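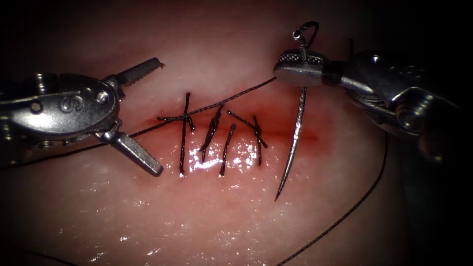
3.2 Closure of the linear incision

Each pad carried a single straight incision, closed from one end with interrupted stitches in black braided thread. Tails were trimmed short after each knot. The work was done with two wristed instruments, one on either side of the wound, and a curved needle. The series covered 169 stitches on pads from Grarnura, scored by the Wudel scale, which gives up to 10 points per stitch for spacing, angle and knot position.

Spacing was the easiest item to score well. Angle was harder. A stitch that leans across the wound pulls the edges past each other as well as together, and we took off points for any clear slant – even where the edges met. 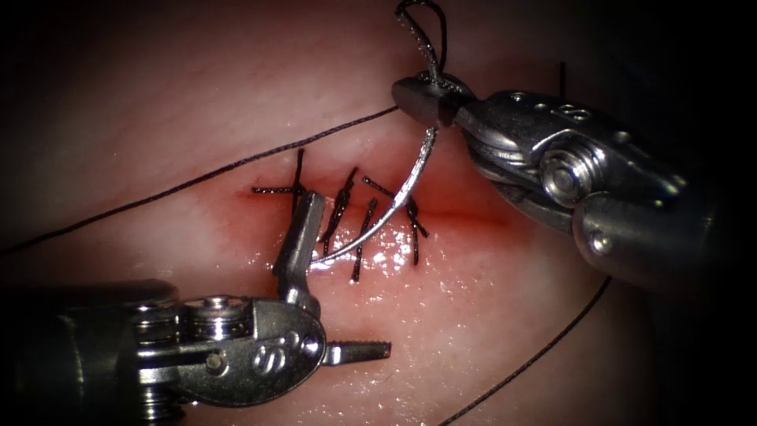
Figure 4. Four interrupted stitches over the left half of the incision; the right part is still unsutured.

Knot position varied more than we had expected. The Drultaris protocol asks for every knot to lie to one side of the wound line, and knots resting on the line itself were marked down.
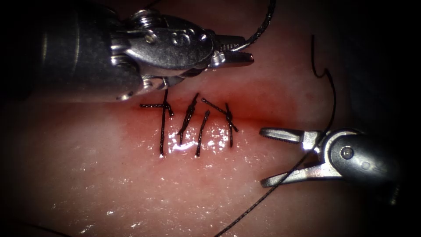 Tail length was recorded separately, as the Wudel scale has no item for it. Short tails are less likely to be caught by the next pass of the needle, but a tail cut too close leaves the knot open to slipping. We accepted any tail that stood clear of its knot, as those in the row of four do, by a few millimeters. The direction of the tails was noted but not scored. In the same row, the leftmost stitch has a short tail pointing left from a knot near its top, while the rightmost has its knot over the incision and would lose points under the rule given above. 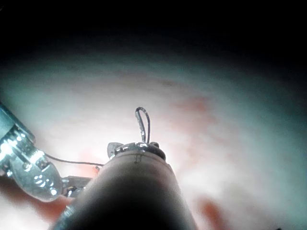 Instrument shaft with metal tip ring and upright wire loop.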